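Tunddale Data Hall — Staff Meeting on the Rack Work Arm
Minutes of the meeting held May 26, 2018, in the break room, upper level

Present: day shift technicians, night shift technicians, the hall supervisor, the training lead, the safety representative, and a representative from Skudivach (by phone). The facilities manager sent apologies.

1. Minutes of the last meeting

The March minutes were accepted with one correction. Under item 4, "night shift will cover all deliveries" should read "night shift will cover deliveries after 9 p.m."

2. Where the arm project stands

The supervisor went over the plan again for people who missed the March meeting. Pedon wants routine rack work in Tunddale handled by an arm, starting with reaching small parts at the front of open racks. Skudivach is supplying the arm and the software. The work is still in simulation. Skudivach has modeled a corner of the hall with cabinets, an open rack, a cart and the tiled floor, and is running the reaching task there before anything is bolted down on site.

The Skudivach representative reported 837 simulated runs since March. Most of the failed runs were in the approach to the rack from low down, where the arm has to fold back on itself to get the gripper up to the front face. They are trying different positions for the base. No delivery date was given. The supervisor asked for one in writing and was told it would follow the next set of runs.
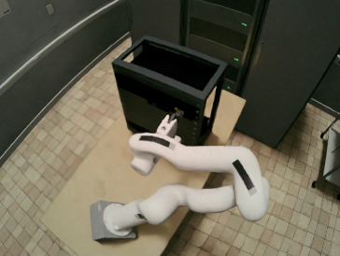
The night shift asked why the elbow swings out so far to the side. The representative said it depends on where the base sits. With the base close to the wall, the elbow ends up over the open floor, and the walking space on that side is lost while the arm is moving. Moving the base closer to the rack brings the elbow in but makes the wrist angle worse. The night shift pointed out that the floor on that side is how people get the cart through, and there is no other way past with a full load. Skudivach will try a base position that keeps the elbow over the board for as much of the move as possible and send the results to the supervisor.

A day shift technician asked whether the handrail is in the model at its real height. The representative believed so but will check it against the Rashidi drawings.

3. Changes to jobs

This took up most of the meeting.

The supervisor read out the statement from Pedon. No technician position in Tunddale will be cut as a result of the arm. Two positions will change. The holders will spend part of each shift watching the arm, clearing faults and checking finished work, and the rest on cabling and deliveries as now.

Technicians asked what "as a result of the arm" covers. Several people said they had heard the same wording at other jobs and that positions had then gone unfilled when someone left. The supervisor said he could not speak for Pedon on hiring and would take the question back. It was agreed that the question should go in writing, and that the answer should be posted on the board by the break room door, with the full text and not a summary.

Pay grade for the two changed positions was raised. The supervisor said the grade stays the same for now. The night shift said that clearing faults on a machine is added responsibility and should be looked at. There was general agreement on this from both shifts. To be added to the letter.

The day shift also raised the loss of the bench time that goes with rack work. At present, new hires learn the racks by doing the small front-panel jobs first. If the arm takes those, new people will go straight to the harder jobs without the practice. The training lead said she shares this concern. She proposed keeping one row of racks for hand work only, to be used for training. The supervisor supports the idea and will ask for it.

One technician said that he would be glad to see the end of kneeling on tile to reach the low fronts, and that his knees should be counted as an argument in favor. Others agreed the low work is the part they would miss least.

4. Safety

The safety representative listed what has to be settled before the arm comes on site:

Floor marking around the full reach of the arm, including the elbow, and not just the gripper end.
A stop button on each side of the rack row. The current proposal has only one.
A written rule on who may step inside the marking, and when.
Load on the floor under the base. Rashidi laid the tile and should confirm it can take a fixed base of 200 pounds with the arm moving.

The representative from Skudivach said a second stop button can be added. The others are for Tunddale to settle. The safety representative will draft the rule on stepping inside the marking and pass it to both shifts for comment before it goes to the supervisor.

The night shift asked that the arm not be run with only one person in the hall. The supervisor agreed, and this applies from the first day. It means the shift pattern between midnight and the first delivery will have to be looked at — at present there is often one person on the floor.

5. Training

Skudivach offers a two-day course for operators. The training lead asked that it be open to everyone on both shifts, even though only two positions change. The supervisor will find out the cost. Night shift staff should not be expected to attend after working a full shift.

6. Other business

The cart with the sticking wheel has been reported again. Facilities to replace the wheel or the cart.

The break room microwave is to be cleaned by whoever uses it.

7. Actions

Supervisor: letter to Pedon on unfilled positions, pay grade and the hand-work row; cost of the operator course; delivery date in writing.
Skudivach: new base position; handrail height; second stop button.
Safety representative: draft rule; floor load question to Rashidi.
Facilities: cart.

The next meeting will be called when the answer from Pedon is in. Both shifts asked for at least a week's notice.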